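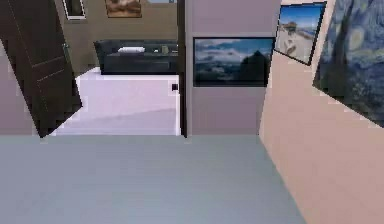
16th September

Reran the doorway set overnight with the corrected hinge friction. 391 episodes finished, 6 died on the physics solver and were dropped before scoring. I have stopped restarting the dropped ones by hand. They go in the log with their seeds and that is all they get.

The question is still the one Pankaj Goel put to me in the spring: does the policy know the state of the door, or has it memorized the apartment? Yesterday's numbers could be read either way. So for this run the start pose was randomized inside each room, the door angle was drawn separately from the pose, and the wall and floor colors were reshuffled per episode. The furniture stayed put. I wanted to move the furniture too, but Yazzie (our scene loader) still places beds through walls when asked to do that, and I am not spending another week on it before October.

Result, short version. Door angle estimate holds up when the door is nearly shut or wide open. It degrades in the middle of the range, and it degrades more when the door fills most of the view. 103 of the episodes have an error large enough that the planner would pick the wrong side to pass on. I went through those one at a time after lunch. Most have a second door somewhere in view. The network seems to average the two, or to latch onto whichever has the harder edge against the wall behind it. That would be a tidy explanation and I don't trust it yet. Pankaj thinks it is the panel moldings, which give strong slanted lines that the angle head may be reading as door edges. Both can be tested.

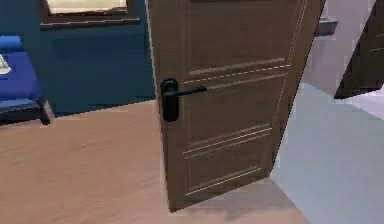 Nitosthorpe scene, bedroom side. Brown door partly open, darker door at far right.

Tests to run, in the order I will run them:
Second door removed, everything else fixed, same seeds.
Second door kept, moldings flattened on both.
Plain slab doors, textures off.

If the first one closes the gap, the moldings idea can wait. If it does nothing I owe Pankaj a coffee and an apology for the tone of my last message.

Handle detection is a separate matter and in better condition. Lever handles in black on brown are found nearly every time. The small metallic ones are missed at range, which I put down to render resolution. The edges come out blocky at the current setting, and a handle a few pixels wide does not survive it. Doubling the resolution cuts the episode rate too far on the machine we have. Prastovent might let us have a night on their cluster. Wrote to ask. No reply so far.

Also found that the Navance export writes door angle in degrees and everything downstream expects radians. It is converted in one place and not in the other. This does not touch today's results, which use the internal value, but it does spoil 2 of the plots in the draft. Fixed the converter, marked the plots for redoing, did not redo them.

Left the first test queued at seed zero. Disk is filling up again, old depth maps mostly. Delete before the weekly backup.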